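Tondetti Student Manipulation Project

The Tondetti Student Manipulation Project is a one-semester course project in which undergraduates program a pair of robot arms to handle small objects on a shared table. It is offered by the engineering department of Chevalier College and grew out of an earlier student club, Gririx. The course admits 21 students each year, working in teams of 3.

Teams begin with a single arm and a single object, usually a toy building brick or cube, and a shallow tray. The table is marked off with blue tape, and teams refer to positions on it by cell. Work with both arms starts in March. Each team keeps a written log of its attempts - failed ones included - and the log counts for 30 percent of the grade. 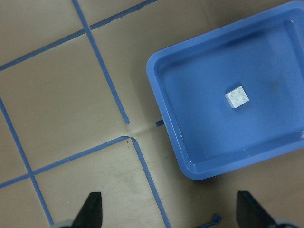
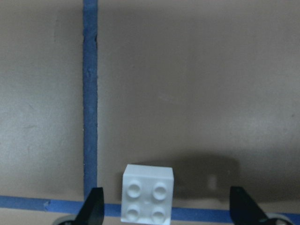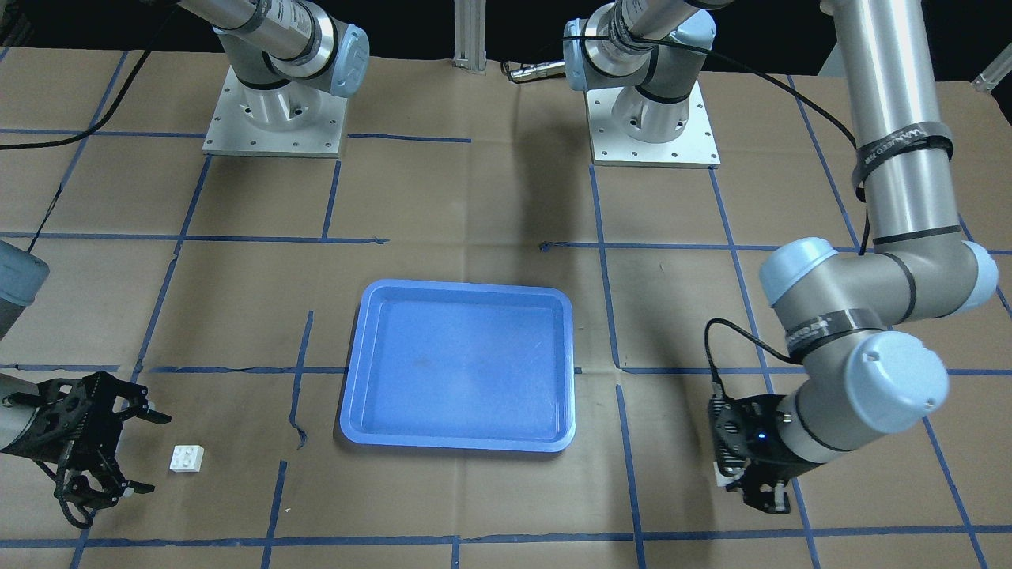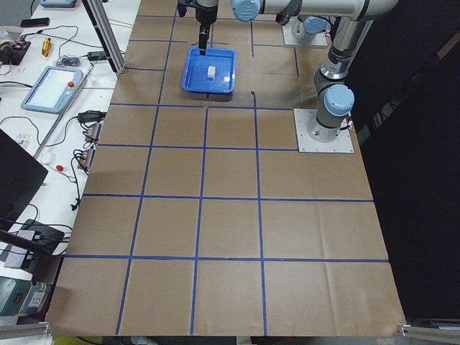
Tray and brick exercise, wrist and workspace camera views

Final runs are held in the last week of the semester. A team has 5 minutes to set up and may restart once. Scoring is based on completed transfers, with points taken off for dropped objects and for any contact between the arms. The best team receives the Lastus Prize, a small award named after the club's first robot. Former students often return as lab assistants, and several exercises now in the course were written by them.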